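4 曲序、翻面和单曲循环

4.1 从一盘磁带说起

上一节讲的是小厂牌怎么挑歌，这一节我想谈挑完之后的事，也就是这些歌按什么顺序摆。坦白讲，开题的时候我压根没打算写曲序。当时的提纲里只有录音、发行、演出几块，曲序夹在“发行”底下，占半行字。后来在Pletard的仓库里翻旧档，翻到一只鞋盒，里面全是手写的曲目单，同一盘磁带的曲目单有好几个版本，划掉的、打箭头的、在旁边骂人的都有（骂得还挺难听，此处不录）。我蹲在地上看了一下午，腿麻得站不起来，回去就把提纲改了。

先交代一下背景，前面几节零零散散提过，这里归拢一下。Pletard是1993年开张的，最早只做磁带，后来磁带没人要了就做CD，再后来CD没人要了，又做回磁带。老板Apolinar Lozano对此的解释是复录机一直没舍得扔。厂牌签的基本是独唱作者和两三个人的小乐队，曲风很杂，有民谣，有吵得要命的车库摇滚，也有只弹合成器不唱词的。它的磁带每版固定做300盘，卖完为止，不加印。这条规矩从来没有写进任何合同，但所有人都知道，我问过的每一位作者都能脱口说出来。

我选来细看的是Vokero的第一张专辑《Ventura》。选它有很私人的理由：我喜欢，开车听，做饭听，写这篇论文的时候也在听。做研究的人应该和对象保持一点距离，这个道理我懂，可如果对着一张自己毫无感觉的唱片去问“你为什么单曲循环”，我怕我连问题都问不到点子上。所以读者看下面的分析时，请记得作者是个歌迷，该打的折扣请自行打上。

Vokero其实就是Jovita Cuevas一个人，外加录音时谁有空谁来帮忙。她写歌、唱歌、弹吉他，曲序也是她跟Lozano两个人争出来的。《Ventura》的磁带版和后来上线的数字版，曲序不一样。这个差别在乐评里几乎没人提过，我也是听了很久才发觉：怎么我在车里放的磁带，开头那首跟手机里的不是同一首？

4.2 材料和做法

这一节用到的材料有三种。第一种是鞋盒里的曲目单和信，Lozano同意我翻拍，但要求涉及其他乐队的部分不公开，所以下文只引Vokero的。第二种是访谈，Cuevas和Lozano各谈了好几回，有的在厂牌办公室，有的在Pestell（本地一家演出场地，白天卖咖啡，咖啡很酸）的后院。第三种是听众日记，一月份发下去的，收回来32份。

日记的做法要多说两句，毕竟审稿的老师在上一稿里问得很细。我请每位听众在一段时间里，每听一次《Ventura》就随手写几句：从哪首开始听的，听到哪里停的，有没有倒回去，当时在干什么。格式完全不限。有人交来一张整整齐齐的表格，有人交来一本记账的小本子，歌名夹在菜钱中间，还有一位是发语音，我一条一条听写下来，背景里一直有狗叫。我没有要求大家凭记忆补写，漏了就漏了。这样收上来的东西不好统计，所以本节基本不做统计，我把日记当文本来读，读的是人们怎么讲自己的听法。

听众的来源也不均匀。有一部分是在Pestell的演出门口认识的，有一部分是朋友介绍的，都是本来就愿意花工夫听小众音乐的人。拿他们去推断一般听众，肯定不行，我也没打算推断。另外，手里有磁带的人和只听数字版的人，年龄、习惯都有差别，后面比较两个版本的听法时，这一层我尽量每次都提醒，提醒得烦了还请包涵。

编码是我自己做的，先通读一遍，把跟“从哪里开始”“在哪里停”“为什么回去”有关的句子抄到卡片上，再摊开来归类。归类改过很多次。起初我分得很细，细到“因为喜欢那句歌词”和“因为喜欢那句歌词的唱法”都各占一类，后来发现写日记的人自己都不区分，就合并了。

4.3 第一首该放哪首

鞋盒里最早的一张曲目单是Cuevas写的，第一首是《灯塔街》，一首慢歌，前奏长得惊人，只有吉他和房间里的底噪，好一会儿人声才进来。Lozano用红笔把它圈起来，画了一条长长的线，拖到B面末尾，旁边写着：“谁等得了？”

Cuevas的回信也在盒子里。她的意思是，等不了的人本来也不会买磁带。她在访谈里又跟我讲了一遍，语气比信里客气多了：

“我自己听磁带，按下去以后总要去干点别的，烧水啊，找袜子啊。第一首前面留一段空，等我坐下来，人声正好进来。我就是按这个写的前奏，你把它挪到最后，那段前奏就白写了。”

Lozano那边呢，他承认这话有道理，但他想的是另外一件事。厂牌寄样带给电台和写乐评的人，对方通常只听开头，听个半分钟决定要不要听下去。慢歌开头，样带多半就进抽屉了。他跟我说，他在这上面吃过亏，有一张他至今认为是厂牌出过最好的唱片，就因为开头太安静，几乎没人写过一个字。说到这里他起身去找那张唱片，放给我听，确实好，也确实安静，安静到隔壁装修的电钻声都比它响。

争到最后的结果，很多读者大概已经猜到了：磁带版听Cuevas的，《灯塔街》打头；数字版听Lozano的，第一首换成《借来的伞》，鼓点一上来就有，副歌也来得快。两个人都跟我说这是对方让了步。我没去追究到底是谁让的，信里看起来像是两边都累了。

有意思的是听众日记里的反应。听磁带的人里，确实有好几位写到按下播放键以后走开了。一位在面包房上夜班的听众写道：“开机，去洗手，回来她刚好开口。”另一位写得更简单：“前面那段是给我脱鞋的。”这跟Cuevas的设想对得上，我读到的时候高兴坏了，在办公室里大声念了出来。不过也有唱反调的。有位听众每次都快进跳过前奏，还抱怨自己那台机器快进时会吱吱叫，跳过头了又得倒，倒过头了再进，折腾下来比老老实实听完前奏还久。他一直没改这个习惯，日记里抱怨了一路。

只听数字版的听众，对《灯塔街》的看法就很分散。在数字版里它排在中间靠后，前奏夹在两首有鼓的歌之间。有人觉得那是喘口气的地方，有人以为是手机断网了。写“以为断网了”的那位后来又补了一行，说习惯了以后，反倒会在那个位置抬头看看窗外。

4.4 翻面

磁带有A面和B面，这件事对年轻读者可能需要想一下：听完一面，机器咔哒一声停住（有自动翻面的机器除外），你得走过去，把带子取出来，翻过来，再按下去。于是曲序里凭空多出来两个位置，A面的最后一首和B面的第一首。数字版里没有这两个位置，它们就只是排在中间的普通曲目。

Cuevas对A面最后一首非常在意。她放的是《河边的房子》，结尾没有淡出，和弦悬在那里，没有落回主音。她说她希望人是带着一点没听完的感觉站起来去翻面的。曲目单上这首歌的位置从头到尾没有动过，别的歌挪来挪去，只有它一直钉在那里。

Lozano在翻面问题上关心的是时长。两面要尽量一样长，否则短的那面后头会拖一截空白带，听众要么干等，要么快进。他有一张用了很多年的草稿纸，正面反面记满了每首歌的分秒，加来加去。Cuevas回忆说，为了凑平两面，他提议过把《河边的房子》剪掉一段间奏，她为此一个礼拜没接他电话。最后剪没剪呢？没剪，A面比B面长出一小截，B面后头就留了一段空白。她在那段空白里录了点东西，是她在厨房里哼歌，水龙头开着，曲目单上没有写。

这段厨房里的哼唱在日记中出现得比我预期的多。有人是睡着了没关机器，半夜被哼歌声吓醒的。有人以为是自己家水龙头没关。有一位听众把它当成整张专辑里最喜欢的部分，特地把B面快进到末尾只听这一段，然后在日记里很不好意思地解释了半页纸。数字版里没有收这段，我问Cuevas为什么，她说放在数字版里它就得有个名字、有个时长，点一下就能听到，她觉得那样挺别扭的。

我起初把翻面当成一个纯粹的技术限制来写，初稿里用的词是“中断”。读完日记我把这个词换掉了。对写日记的人来说，翻面前后发生的事各式各样：有人趁机去倒水，有人翻完面就不想听了，有人根本不翻，A面听完倒回去再听A面。最后这种人还不少。其中一位听了整整一个月，写信问我，B面是不是也有歌（我猜是开玩笑，但没敢确认）。

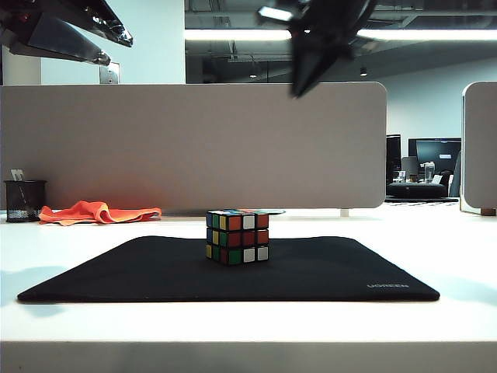
图4 黑色鼠标垫上一只打乱的三阶魔方

4.5 循环

接下来说单曲循环，这是日记里写得最热闹的部分。

用手机听的人，循环就是点一下的事，点完了它就一直转。用磁带听的人要循环一首歌，得倒带，倒多少全凭手感。我原以为磁带听众会因为麻烦而少循环，日记给我的印象不太一样。他们也循环，只是循环的单位变了：很少有人精准地只听一首，多半是从前一首的尾巴倒起，连着那段尾巴一起听。听得多了，前一首的结尾就长在了后一首的开头上。有位听众写，她去Pestell看演出，Cuevas唱完一首，她脑子里自动响起磁带上的下一首，结果台上唱的是别的，她说那一瞬间像下楼梯踩空了一级。

这个“踩空”的说法我特别喜欢，后来拿去问别的听众，好几位都说有过类似的感觉，不过大家踩空的地方不一样，要看平时听的是哪个版本。听数字版的人，在《借来的伞》之后等的是《邮差》；听磁带的人，在《借来的伞》之后等的是咔哒、翻面之前那首悬着的《河边的房子》。同一场演出，同一首歌唱完，台下的人在等不同的东西。

Cuevas听我讲完这一段，愣了好一会儿，然后问我，那现场的歌单到底该照哪个版本排。我说我是写论文的，这个我可管不了。她后来怎么排的呢？2018年3月10日在Pestell的那场，她干脆从B面唱起，先唱B面再唱A面，最后停在《河边的房子》那个没落下来的和弦上，吉他一放就走了。我在现场，旁边一位大哥一直在等她回来把和弦弹完，灯都亮了他还在等。我得说那是我听过的《河边的房子》里最好的一次，当然，我前面已经声明过自己是歌迷了。

回到循环。日记里讲到循环的理由，我归了几类，最常出现的一类跟歌本身几乎无关，是手上的活没干完。碗没洗完，地没拖完，车没开到，歌结束了，不想换，就让它再来一遍。这类循环在日记里往往一笔带过，写的人自己也不当回事。另一类正好相反，是为了某个很小的地方反复回去，一个换气、一个拖长的字、一处鼓点进早了的地方。《邮差》第二段有一处，鼓明显抢了拍子，Lozano说混音时他想修，鼓手不肯，Cuevas也不肯，就留下了。结果它成了日记里被提到最多的细节之一。有人写：“又听到那个抢拍，放心了。”我也不太清楚该怎么解释“放心”这个词，但我每次听到那里，也是这个感觉。

还有一类我本来漏掉了，是第三遍读日记时才看出来的，就是几个人一起听时的循环。一个人听，循环是自己的事；车里坐着别人，就得商量。有位听众和她母亲同车上下班，母亲喜欢《灯塔街》，她喜欢《借来的伞》，两个人立了规矩，去的时候归母亲，回的时候归她。日记后半本里，她开始在回程也放《灯塔街》，没有说明原因，我也没有问。

4.6 几处拿不准的地方

写到这里，有几处我心里没底，摊开来说。

第一，两个版本的差别不光是曲序。磁带的音色、数字版重新做过的母带、有没有厨房里的那段哼唱，都搅在一起。听众说“磁带版更慢”，我没法判断他们说的慢是来自《灯塔街》打头，还是来自机器转速（有几台机器我亲耳听过，确实转得慢，Cuevas的嗓音低了小半个音，听着像感冒了）。要把这些拆开，得做一盘按数字版曲序排的磁带，再做一份按磁带版曲序排的播放列表，换着给人听。我跟Lozano提过这个想法，他问我谁出钱，我就没再提。

第二，写日记这件事本身会改变听法。好几位听众在最后几页里承认，因为要写，所以听得比平时认真，甚至为了有东西可写而特地倒了带。有一位写得很直接：“今天没什么想听的，但是答应你了。”这样的条目我在归类时单独放了一堆，引用时没有用到。混在别处没认出来的肯定还有。

第三，我对曲目单的读法偏向两位当事人后来的讲述。纸上的红圈和箭头是当时的，对它们的解释是后来的，中间隔了好些年，两个人的说法也有对不上的时候。比如那句“谁等得了？”，Lozano坚持说他写的时候是在开玩笑，Cuevas坚持说一点也不像玩笑。我把红笔那一页放大了看，看不出来。这种地方我在正文里都照录双方的说法，没有替谁拍板。

第四，也是审稿老师提到的，Pletard只是一家厂牌，Vokero只是一个人，《Ventura》只是一张专辑。别的厂牌怎么定曲序，我有一些零星的听闻，多数是在演出后台站着聊来的，没有录音也没有笔记，所以一概没写进来。就我能看到的Pletard其他档案来说，作者和老板各执一词的情况很常见，但做成两个曲序分别发行的，我只见过这一例。

4.7 跟前人的讨论接一下

关于专辑曲序，已有的讨论多半从作者意图出发，讲一张专辑怎么起承转合，哪首是高潮，哪首收尾。我受这些讨论的启发很大，上大学时还照着画过各种曲线图，横轴是曲目，纵轴是“情绪强度”，画完贴在宿舍墙上。现在回头看《Ventura》的日记，那样的曲线图我画不出来了。听众进入专辑的位置太散，从中间进的，从B面进的，从厨房里那段哼唱进的都有，听到哪里算完也各有各的算法。作者安排好的那条路还在，有人也真的从头走到尾，只是多数日子里，大家是从旁边的小门进来的。

可我也不想就此说曲序无所谓。如果无所谓，就不会有人在演出时踩空，也不会有人把前奏当成脱鞋的时间。从日记看，曲序起作用的地方很局部，主要在前一首和后一首的接缝上，一张专辑里有那么几条缝特别牢，听久了就拆不开。哪几条会变牢，作者事先未必料得到。Cuevas最用心的是《河边的房子》后面的翻面，而日记里写得最多的缝，是《邮差》和它后面那首没有歌词的小曲子，她说那首是随手录的，放在那里只因为调子相近，省得吉他重新调弦。

Lozano读完这一节的初稿，在页边写了几条意见，大部分是改错字。有一条写在《邮差》旁边：他当年的曲目单上，这两首也是挨着的，请我注明。现注明于此。下一节转到演出，会接着用Pestell的材料，其中现场歌单的部分和本节有重叠，重叠处以下一节为准。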